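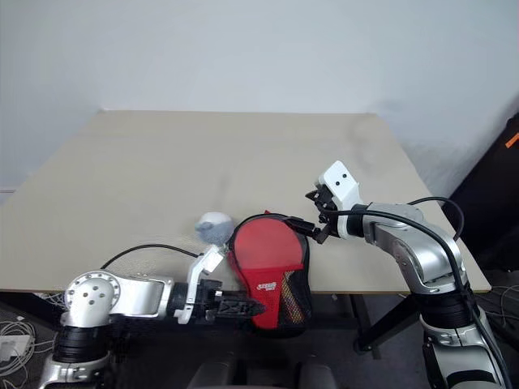

Zübeyde Güneş
Technical Editor, Wilia Furnishings Manuals

Section 2. Placement and First Cleaning of the Square Table

This section applies to the square table with the light beige top. Assembly must be completed as described in Section 1 before the table is placed in its final position.

2.1 Placing the table

1. Clear the floor along the wall where the table is to stand.
2. Lift the table with two persons, one at each side. Do not drag it.
3. Set the far edge parallel to the wall. Leave a gap of 2 cm so that the edge does not mark the paint.
4. Place a level on the top, first along the wall and then across it. Turn the adjustable feet until both readings agree.
5. Press down on each corner in turn. If the table rocks, repeat step 4.

CAUTION: Do not lift the table by the band on the front edge. The band is not a load-bearing part and may separate from the top.

2.2 First cleaning

1. Wipe the top with a soft cloth dampened with clean water.
2. Dry the surface at once with a second cloth.
3. Where smudges remain, add a small amount of mild dish soap to the water and wipe again, using light, straight strokes.

NOTE: Smudges on a matte surface show most clearly from a low angle. Inspect the top from the side before repeating step 3.

CAUTION: Do not use wax, polish, or scouring pads. These products leave shiny patches that cannot be removed.

2.3 Replacement parts

Adjustable feet are supplied in sets under part number 334. Orders are to be addressed to Matěj Gajdoš, Parts Office, and should state the table model and the date of purchase. Damage found on delivery must be reported within 48 hours.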